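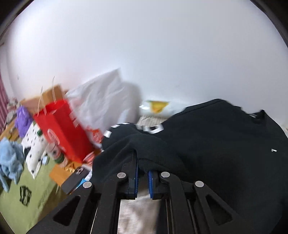
A Roller Rink Finds Its Second Act in Group Events

On a gray afternoon in November, the main floor at Vendero is quiet except for the sound of a polishing machine. By six in the evening it will hold two birthday parties, a company outing and a church youth group, each with its own corner of the building and its own schedule. The rink, which closed for nearly 15 months before its current owners reopened it, now earns most of its income from reserved events.

Ognjen Georgiou, the general manager, regards the change as a return to the building's original purpose. "People came here in groups from the beginning," he said. "What we did was give them a table, a host and a start time."

The numbers bear him out. Vendero hosted 412 private events in its first full year after reopening. Last year the figure reached 662, with the strongest growth in weekday bookings by employers. Nilsuwan, a regional packaging firm, reserves the entire rink each spring for its staff and their families.

Three packages are offered. The smallest covers skate rental, a reserved table and two hours on the floor. The middle package adds food from the rink's kitchen and a party host, who handles the music requests and the cake. The largest provides exclusive use of the building, including the Casus Room, a mezzanine lounge with a view over the skaters and seating for those who prefer to stay off wheels.

Guests are advised to dress in layers. The floor is kept cool for the comfort of skaters, and parents at the tables often feel the chill before their children do.
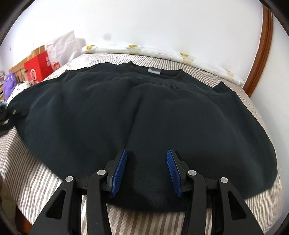

Lockers are available at the entrance, and each event is assigned a block of them at no extra charge. Socks are required with rental skates and may be purchased at the counter.

Afiq Jugah, who oversees instruction, introduced a beginner session at the start of every group booking. It lasts a quarter of an hour and covers three skills – stopping, turning and getting up after a fall. Company groups were at first reluctant to take part, he said, and managers in particular tended to watch from the rail. Most now join in.

The owners are considering an expansion into the vacant Grellov furniture showroom next door, where they would like to install a climbing wall and a second party room. The city has yet to rule on the parking plan. In the meantime, weekend dates are filling two months ahead, and Georgiou recommends that larger groups call before choosing a date. Deposits are refundable up to ten days before the event.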